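Call for Participants: Tidying and Sorting Trials, Household Chores Group

Ususus, Rernidetti site. Posted May 5, 2020.
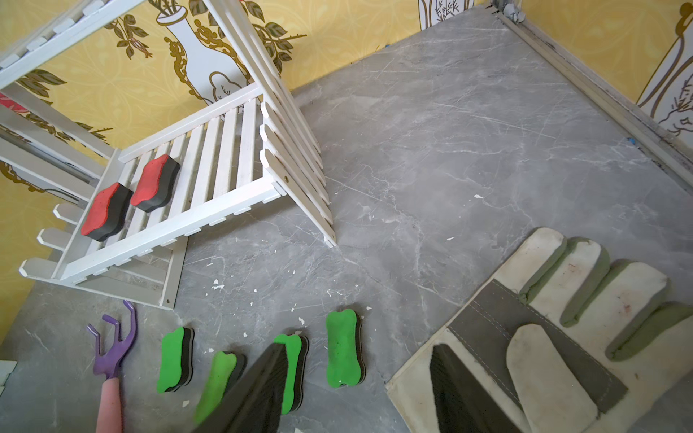 We are recruiting 37 adults for a study comparing people and machines on short household and workshop chores. The question is narrow: given a set of small items on the floor and a piece of furniture to put them on, how does a robot arm with a two-finger gripper compare with an untrained person on time, errors and dropped items?

Our current results are mixed. Foam erasers and other light blocks with a firm outline are usually picked up on the first attempt. Work gloves and other limp items are much harder – the gripper tends to fold them or push them along the floor. Hand tools fall in between, depending on which way the handle points. Slatted shelves add a further problem, as narrow items can tip into the gaps on release. We do not consider the system ready for unsupervised use in a home.

What you will do

Each participant attends one session of 6 blocks. In half of them you do the chore by hand. In the other half you operate the arm through a pair of hand controllers. Training on the controllers is given at the start and is paid. Your hands and the work area are recorded on video; your face is not.

Requirements

Age 18 or over. Able to kneel and reach to floor level repeatedly. Normal or corrected vision. No previous work with robot arms. Former employees of Gasser, which supplies the arm, are not eligible.

The total across all sites is 1000 recorded trials, of which 323 are complete. Data collection closes in November. Sessions lost to equipment faults are rescheduled, and travel is paid for both visits.

Contact

Send your name, age and the times you are available to Eugénie Delaunay, study coordinator, Room 6, Ideo Building. Technical questions on the arm or the scoring method go to Bastien Gilbert at the same address. A consent form and the full task list are sent out before booking – please read both before you confirm a time.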